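Rarnov Cusora Two-Arm Teaching Station

Item 1448
Ships in 20 working days
Request a quote | Download setup guide | Compare with Cusora Single

The Cusora is a two-arm station for recording tasks that will later be used to train a robot. An operator holds a pair of lightweight leader arms and moves them through the job. The two follower arms copy the motion, and the recorder saves joint positions, gripper opening and all camera streams on one clock. No programming is needed to record a task.

It is sold mainly to labs and service robot developers who want recordings from ordinary rooms. The base rolls through a standard interior door and can be parked beside a bed, counter or table. Bedroom work such as clearing items off a mattress and handling blankets can be recorded with the arms reaching in from one side. 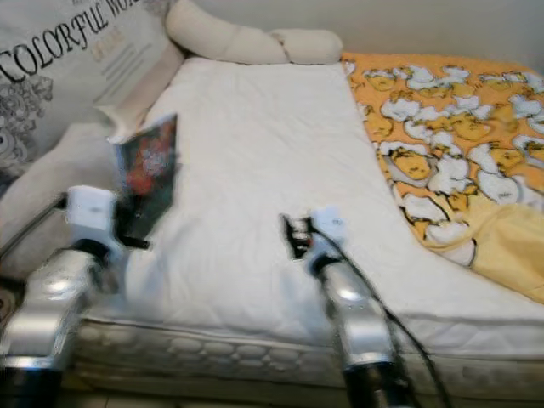
Two ways to teach

Remote control. The operator uses the leader arms and sees what the follower arms see on the supplied monitor. Each leader has a trigger for its gripper. A foot pedal starts and stops the recording, so both hands stay on the arms. Press the pedal twice to throw out the last take.

Hand guiding. Switch the follower arms to free mode and move them directly by the wrist. The arms hold their own weight and stay where you leave them. Hand guiding is best for short, slow tasks and for setting start positions. Most customers record their long tasks by remote control, which keeps the operator's hands out of the camera views.

You can change modes between takes without restarting the recorder. The mode is stored with each take.

Cameras

The station comes with one head camera and a camera at each wrist. The head camera gives a wide view of both arms and the work area. The wrist cameras look out past the fingers and are fixed to the gripper body, so the fingers stay in the same part of the view from take to take.

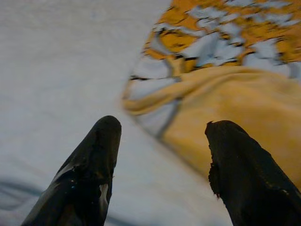

Finger covers are a wear part and are not covered by the two-year warranty on the arms. How long they last depends on what you handle and how hard the operators squeeze. Check both fingers of a gripper before a long session. A small white scuff low on a finger is cosmetic, but an inner edge as ragged as the one on the right finger calls for a new pair. Replace covers in pairs so that the grip stays even. The Skuton cover kit (item 502) contains 5 pairs and the tool for fitting them.

In the box

Two follower arms with grippers
Two leader arms with triggers
Rolling base with locking casters
Head camera and two wrist cameras
Recorder, monitor and foot pedal
Cable set and one Skuton cover kit

Ordering notes

The Sýkora table clamp set is sold separately and is required if you want to mount the leader arms on your own desk. Orders placed before October include the older pedal with a fixed cable. The current pedal is a direct replacement and can be ordered as a spare.

Page updated Jan 8, 2022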